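Slow roads deserve a better reputation

My sister-in-law Amparo Cantero will drive an extra hour to stay on the highway. She likes the signs, the rest stops and the feeling that somebody in an office has thought about where she might need to pee. I love her dearly and I think she's wrong, and we've been having this fight at family dinners for long enough that the kids get up and leave when it starts.

My side goes like this. If you have the time, take the small road. And I'd go further than that – I think towns and counties should stop treating their small roads like highways that didn't grow up right.

I moved out near Cikthorpe with a car that rattled and a job I could mostly do from the kitchen table. Getting to the grocery store takes me down four miles of back road, and for the first month I hated it. I sat behind tractors and drummed on the wheel. I got stuck behind a guy on a bicycle with a bag of onions swinging off the handlebar and said some things I'm glad my windows were up for.

Then somewhere in March I stopped minding. I knew which driveway had the dog. I knew where the water sat after rain and where to ease off before the dip. I started waving at people, first because they waved at me and then because I'd have felt rude not to (my city friends find this hilarious when they visit, and then they start doing it too!).

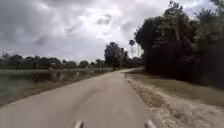
The trouble started when the county put out a plan to widen our road. They wanted two full lanes, a painted center line, shoulders, the works. The cost per household came out to 400 dollars spread over a few years, and the letter said it would make everybody safer. I read it twice at the counter and got crabby both times.

I know what I do on a wide road with a nice line down the middle. I speed up. I fiddle with the radio. I assume the other guy is going to stay on his side, and he assumes the same thing about me, and we pass each other with our brains half off. On a narrow road I look up, I slow down, and when something's coming the two of us have to work it out between us. Maybe you're a better driver than I am. I've ridden with enough people to have my doubts.

There was a meeting in the school gym and up to 100 people came, which for us is a crowd. Lalit Shukla got up and said his mother can't get an ambulance past the hay wagon in summer, and he was right, and I didn't have a good answer for him that night. I've thought about it a lot since. What I'd say now is build more pull-offs. Cut the brush back at the bends so people can see. Fix the culvert that's been crumbling since before I got here. You could do every bit of that and still have money left over, and the ambulance would get through.

Tala Rawashdeh, who has lived on the road longest, said something shorter. She said her grandchildren walk to the bus on it and she'd like them to keep doing that. She sat down and the whole gym was quiet for a second.

I'm not against pavement. I've lived on a dirt road and I've paid for the new shocks. I don't want to go back to mud up to the axles so I can feel rustic about it. I just think a small paved road that's kept in decent shape is a finished thing, and I wish the people with the budget saw it that way too.

Amparo says I only feel like this because I don't have to be anywhere at eight in the morning. Fair enough. She's coming for dinner again soon, by the highway, and she'll still have to do the last four miles my way.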